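Mostbridge Residents' Help Site
Home > Buildings and Interiors > Floors

Dull patches on marble floor in shared entrance hall

Posted by Mamta Kanaujia
Status: open to further replies

I write on behalf of the owners of a small residential building in the Farah district. The ground-floor entrance hall is laid with polished marble, gray and white, and was last professionally polished before most of the present owners moved in. In recent months a number of dull marks have appeared near the mailboxes and along the wall where residents set down their shopping. Several are ring-shaped. Others have no clear outline and can be seen only in the late afternoon, when light enters from the street door at a low angle.

The hall is mopped twice a week by a cleaning company. Until August the company used a product of its own choosing, which had a strong lemon scent. The owners have since asked that it be replaced with plain warm water, and this has been done. The marks have not become worse, and they have not improved.

One contractor has inspected the hall and quoted 4000 for grinding and repolishing the entire floor. A second contractor, who did not visit, offered by telephone to apply a "crystallizing treatment" for 1220. The owners are not in a position to judge between these proposals and would be grateful for guidance on the following matters: whether the marks are stains or damage to the stone, whether any part of the work may reasonably be done by residents, and whether a sealer would have prevented the problem.

The hall measures 14 square meters. The stone does not feel rough except at two of the rings, where a fingernail catches slightly.

Replies

Fengying Xiong
Member, Stone and Tile

The marks described are almost certainly etching. Marble is composed largely of calcium carbonate, which reacts with acids. When lemon juice, vinegar, wine, soft drinks or an acidic cleaner comes into contact with a polished surface, a thin layer of the stone is dissolved and the reflection is lost. The color of the stone may be unchanged. A stain is a different matter: the substance has entered the pores and the stone is darker or discolored, while the polish may remain intact.

The two conditions may be told apart by a simple inspection. Place a lamp on the floor at one side of the hall, switch off the ceiling light, and look across the surface toward the lamp. Etched areas will appear flat or cloudy. Next, view the same areas from directly overhead. If the mark can hardly be seen from above, it is an etch. If it is plainly darker than its surroundings from every angle, a stain should be suspected.

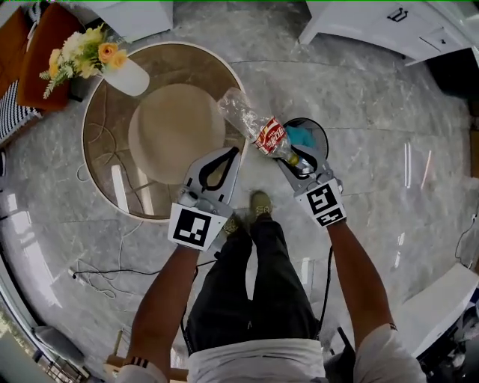 Care and Restoration

Light etching may be corrected by hand with a marble polishing powder, applied with a damp felt or white cloth pad. The procedure is as follows.

Wash the area with a pH-neutral cleaner and allow it to dry fully.
Mask any adjoining metal trim or painted baseboard.
Place a small quantity of powder on the mark and add enough water to form a thin paste.
Work the paste in small circles with firm, even pressure for two to three minutes.
Remove the paste with a clean wet cloth before it dries, rinse, and wipe dry.
Inspect under the lamp and repeat if necessary.

A trial must be made first in a place of low visibility, such as behind the street door. Powders vary in strength, and some will leave a treated spot brighter than the older polish around it. Where this occurs, the edges should be blended outward with a weaker paste.

The two rings at which a fingernail catches are beyond the reach of polishing powder. They require honing with progressively finer diamond pads, and residents are advised not to attempt this. An unpracticed hand will readily leave a shallow depression, and on a polished floor a depression is more visible than the original mark.

With regard to sealing, an impregnating sealer slows the absorption of liquids and is worthwhile against oil and coffee. It does not prevent etching, as the acid acts on the surface itself. Any contractor who states otherwise should be asked to put the claim in writing.

Getachew Fikre
Member

I concur with the above and would add a note on the two quotations. Crystallization uses an acidic compound and steel wool beneath a weighted machine to produce a hard shine. It is an established method and is widely used in hotels and lobbies. It will not remove an etch of any depth, however, and it is unwise to agree to it without an inspection. The contractor should be asked to treat one square meter as a sample before any contract is signed.

The first quotation appears high for a hall of this size, although a minimum charge may be included. In our own building in Godia the damaged section alone was honed and the remainder lightly repolished in a single visit. I would request a revised price on that basis and a written statement of the finish to be achieved. The contract should also say who is responsible for covering the elevator threshold and removing the slurry. In our case this was not settled beforehand, and a drain was blocked.

A long mat inside the street door is recommended. Grit carried in on shoes does more harm to a polish than is commonly supposed.

Jinlong Su
Member

We use Warnex floor soap, 139 for the large container from the wholesaler. No complaints. Do not use vinegar.

Mamta Kanaujia
Original poster

The owners thank all who replied. The lamp inspection was carried out last evening, and all but one of the marks faded when viewed from overhead. The remaining mark, beside the mailboxes, is brown and may be rust from an umbrella stand. The first contractor has been asked to quote again for partial work. Advice on the removal of rust from marble would be welcome and may be added to this page.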